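Blog > Robots > Opinion

Leave the boring bits in

Cường Khương
11/03/2025

I've been chewing on the Kesusia paper for a while now and I've decided I'm grumpy about it. It's mostly good work (better than good in places!), and I'd still like to argue with it.

If you haven't read it, the idea is pretty simple. You've got a pile of kitchen demonstrations, somebody driving a pair of arms through little household jobs, and you suspect a lot of the footage is dead weight. So you train a filter to score every stretch of every demo by how much is going on in it, you chuck the low scorers, and you train your policy on what's left. They started with 2,339 demos and ended up with some 1,000 that survived in any useful form. The policy trained on the short pile then got through 88 per cent of its test runs. The one trained on everything did worse and took far longer to train. Cue applause, and a fair bit of it deserved.

The kind of moment the filter loves is a gripper right up against something. Metal near metal, edges to line up with, a rim and a row of little slots in close view of the wrist camera.
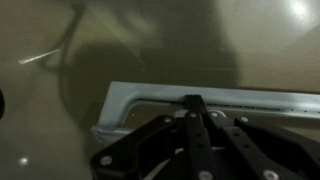

Photo: Kesetti kitchen bench, Arngate

Fair enough, too. I'd love that stretch if I were a filter. Whatever the arm needs to learn about getting its fingers near a piece of metalwork without clouting it, footage at that distance is where it's going to learn it. I spent most of last winter going through wrist video at Kesetti, which is a small outfit and doesn't have anyone else to do it, and I can tell you the close-up stretches are the only ones that keep you awake.

But then there's the rest. Hours of arms crossing open counter with nothing in their fingers. Glare, shadow, a bit of board in the corner. The Kesusia filter throws nearly all of it out, and the paper has one paragraph on the subject, in which it's called "transit" and we all move along.

I think the transit matters a lot more than that paragraph lets on. For one thing, it's where the camera sees the robot's own shadow sliding over a shiny surface, and a shiny counter is a nasty thing to a wrist camera. A reflection can look an awful lot like an object. A policy that has only ever seen the exciting parts has had very little practice at looking at a great big dark blob and concluding there's nothing there to grab.
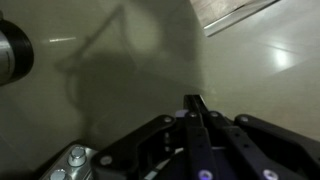
One reader of my September post put it to me that I was being sentimental about data, and that if empty counter were really worth something then the trimmed policy would have lost on the numbers, and it hadn't, so what was I on about? The same reader reckoned you could fake all the shadows you like with augmentation and save yourself the disk space.

I've thought about that a fair bit. On the numbers, I'd say go and look at how the tests were run. There were 50 of them, so 88 per cent means six failures, and the paper doesn't tell you what any of the six looked like. Did the arm fumble at the handle, or did it wander off over the benchtop after a patch of light? Those are very different problems and I'd want to know which one I was buying. Every run also started with the gripper already parked close to the thing it was meant to deal with. Of course the transit footage didn't help! They'd designed the transit out of the test.

As for augmentation, sure, maybe. Blurring and darkening bits of video is cheap and we do plenty of it. I just haven't seen anyone fake a shadow that moves properly with the arm that's casting it, with the reflection doing its own thing underneath, and I'd be glad to be shown one.

There's also the second arm to think about. In a two-armed kitchen one arm is often waiting while the other works, and a filter that scores each arm separately (Kesusia does) will happily bin the waiting. Holding off is a skill, though. If you never show a robot what staying put looks like, I don't know where it's meant to pick it up, particularly when both arms share a bit of benchtop with a toaster oven and a kettle.
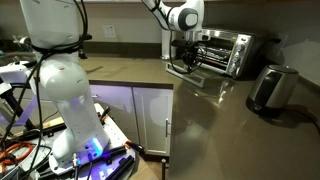 Two arms, one benchtop, and the oven door down.

My favourite counter-example is an old one, the Hopkin runs, which were done on a fraction of the budget and never got much attention. They didn't trim at all. They weighted the lively stretches more heavily in training and left the dull ones in at low volume, like keeping the bass line going under the singing. Slower to train, yes, and the headline number was nothing to write home about. They did start their arms from all over the room, mind you, and they printed a list of every failure at the back, which I've read more times than I'd care to admit.

So what I'd ask the Kesusia people for is pretty modest. Run it again with the arms starting from far away. Try the weighting against the trimming on the same demos. Tell us about the six failures. If the trimmed policy still comes out on top I'll say so on this page, and I'll delete a very large folder of empty counter with a clear conscience.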